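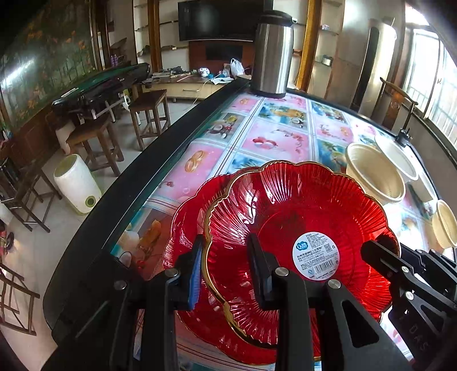

Two scalloped red glass plates held together in the hand-held gripper over a dining table.

Dropped and chipped plates: hand-held gripper FAQ

These answers cover the slip fault reported on Lulteo hand-held grippers in April. They apply to the tool only. Faults on the Gornero bench arm are listed on a separate page.

What is the fault?
The grip pad creeps along its finger under a sustained side load. Once the pad has moved 2 mm, its lower edge no longer meets the object squarely and the clamping force drops. With a single plate the operator usually feels the change. With two stacked plates the lower one can slide out while the upper one stays put.

How was it found?
A plate fell at the Ostetitz site on cycle 373 of a table-clearing run. The plate broke on a tiled floor. There were no injuries. The log showed the fingers at the commanded width throughout, so the tool reported a good grip until after the plate had gone.

Why did the tool not raise an alarm?
It measures finger position only. A pad that shifts on a finger does not change that reading. A warning based on motor current is being tested but is not in the current release.

Which tools are affected?
Those with pads fitted using adhesive alone. Tools with a Shim plate behind the pad are not affected. To check, remove the pad cover and look for a thin metal strip along the back edge.

Can I still lift stacked plates?
Not with an affected tool. Lift one plate at a time and keep it over the table until it is set down. Stacks may be lifted again after the Shim kit has been fitted and the tool has passed the hold test.

Does the shape of the plate matter?
Yes. A fluted or lobed rim gives the pad a smaller contact area than a plain one. Close the fingers on the widest flat part you can reach - never on the tip of a lobe. Peel off product stickers first if a finger would bear on them.

How often should the pads be checked?
Every 200 cycles, and after any drop. Mark the pad edge and the finger with a fine pen line. If the lines no longer meet, stop using the tool.

Can I glue the pad back myself?
No. Household glue hardens and the pad then comes away in one piece.

What should I do after a breakage?
Switch the tool off and put it down away from the glass. Clear the floor before anyone walks through. Check the pads and fingertips for splinters with a torch, not with bare fingers. Save the log before restarting - the restart overwrites it.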